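Skirkeo wrist views, student project data card
Maintained by Ihor Stetsiuk. Last edited June 22, 2025.

595 episodes, 2807 clips, 2 wrist cameras. The Hamano club page calls this a manipulation dataset. I'd wait before using that word. Much of each view is gripper, and the labels were done by 5 students who never agreed on what counts as a grasp. 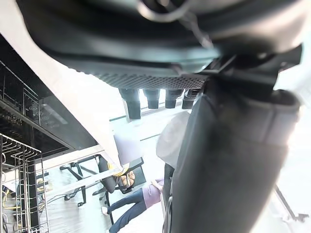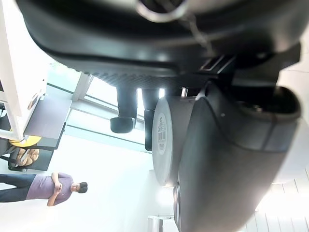
Wrist views with the gripper close to the lens and the room tilted behind it.

Known problems
- Window light washes out backgrounds. We have no fix.
- People show up behind the gripper. Don't train on them.
- The Sturnberg split leaks: same room in train and test. Any score on it is suspect, ours included.

A relabeled version is planned for July. Don't build a schedule on that.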